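Drucken | Als E-Mail versenden

Presseinformation

Faravska veröffentlicht Leitfaden für die Arbeit mit handgeführten Greifern

Einheitliche Regeln für Arbeitsplatz, Bedienung und Dokumentation – Erprobung bei Novberg und Skála abgeschlossen

Novberg, im Januar. Der Technologieverbund Faravska hat einen Leitfaden für die Aufzeichnung von Handhabungsdaten mit handgeführten Greifern vorgelegt. Das Dokument umfasst 107 Einzelregeln und richtet sich an Labore, Dienstleister und Industriebetriebe, in denen Menschen Bewegungsabläufe vormachen, die später von Robotern ausgeführt werden sollen. Die Anwendung ist freiwillig. Für Projekte, die Faravska selbst fördert, wird der Leitfaden ab der nächsten Ausschreibung verbindlich.

Bislang arbeitete jeder Standort nach eigenen Vorgaben. Datensätze aus verschiedenen Häusern ließen sich deshalb nur mit erheblichem Aufwand zusammenführen. Unterschiede gab es bei der Einrichtung der Arbeitsflächen, bei der Pflege der Greiferfinger und bei der Frage, wann eine Aufnahme als fehlerhaft gilt. Der Leitfaden legt für diese Punkte Mindestanforderungen fest. Bestimmte Hersteller oder Bauarten schreibt er nicht vor.

Der Text gliedert sich in neun Abschnitte. Der umfangreichste behandelt den Arbeitsplatz. Die Arbeitsfläche muss hell, eben und matt sein. Hilfslinien oder ein Raster sind zulässig, sofern sie im Protokoll vermerkt werden. Vor jeder Serie ist die Fläche von Staub und Faserresten zu befreien. Kabel, die vom Greifer wegführen, dürfen den Unterarm nicht umschlingen und müssen den vollen Bewegungsbereich zulassen. Kabel auf dem Boden sind außerhalb der Standfläche der Bedienperson zu führen.

Ein eigener Abschnitt betrifft die Greiferfinger und ihre Beläge. Filz- und Textilbeläge sind vor Arbeitsbeginn und danach alle 70 Aufnahmen auf lose Fasern, Ablösungen an den Ecken und Fremdkörper zu prüfen. Das Ergebnis wird mit Uhrzeit eingetragen. Über den Austausch entscheidet die Standortleitung anhand einer Vergleichstafel im Anhang. Markerplatten auf dem Gehäuse müssen sauber und fest montiert sein und dürfen während der Aufnahme nicht mit der Hand verdeckt werden.

Für die Bedienpersonen gilt eine Höchstdauer von 30 Minuten ohne Unterbrechung. Danach ist eine Pause oder ein Wechsel der Tätigkeit vorgesehen. Bei zweihändigen Aufgaben, etwa dem Falten oder Umlegen von Textilien, wird der gerade nicht benötigte Greifer geöffnet über der Arbeitsfläche gehalten und nicht abgelegt.

»Wir haben uns auf Punkte beschränkt, die man am Tisch überprüfen kann«, sagt Kathleen Mac an tSaoi, die bei Faravska die Arbeitsgruppe Datenqualität leitet. »Eine Regel, für deren Kontrolle man erst ein Messgerät bestellen muss, wird im Alltag nicht eingehalten. In der ersten Fassung standen mehrere davon. Die haben wir nach den Rückmeldungen aus der Erprobung gestrichen.«

Erprobt wurde der Leitfaden an den Standorten Novberg und Skála. Die Auswertung übernahm das Prüfbüro Vosik, das auch die Formblätter im Anhang erstellt hat. Strittig war bis zuletzt der Umgang mit abgebrochenen Aufnahmen. Die veröffentlichte Fassung verlangt, dass sie gekennzeichnet und aufbewahrt werden. Gelöscht werden dürfen sie nur, wenn Personen ohne Einwilligung zu erkennen sind.

»Für die Teams bedeutet das zunächst mehr Schreibarbeit«, sagt Diarmuid Hayes, Projektleiter bei Vosik. »Das Formblatt für den Schichtbeginn passt jetzt auf eine Seite. Beim Protokoll der Abbrüche sind wir noch nicht so weit, daran arbeiten wir weiter.«

Der Leitfaden ersetzt weder die Gefährdungsbeurteilung des Betreibers noch die geltenden Vorschriften zur Maschinensicherheit. Stehen Roboterarme im selben Raum, sind deren Schutzbereiche gesondert festzulegen – auch dann, wenn an den Armen während der Aufnahmen nicht gearbeitet wird.

Der Leitfaden ist auf Deutsch und Englisch erhältlich und kann bei der Geschäftsstelle kostenfrei angefordert werden. Eine Schulungsunterlage für Bedienpersonen ist in Vorbereitung. Anmerkungen zur aktuellen Fassung nimmt die Arbeitsgruppe bis Ende Mai entgegen.
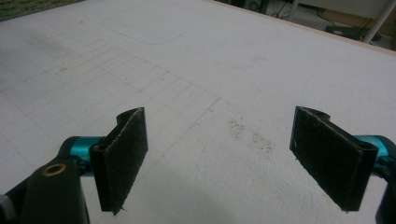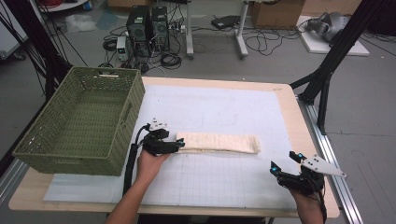
Oben: Greiferfinger mit dunklem Belag über der hellen Arbeitsfläche. Unten: zweihändiges Arbeiten mit handgeführten Greifern an einem gefalteten Tuch.

Kontakt: Faravska, Pressestelle, Novberg | © Faravska. Abdruck honorarfrei, Beleg erbeten. | Nach oben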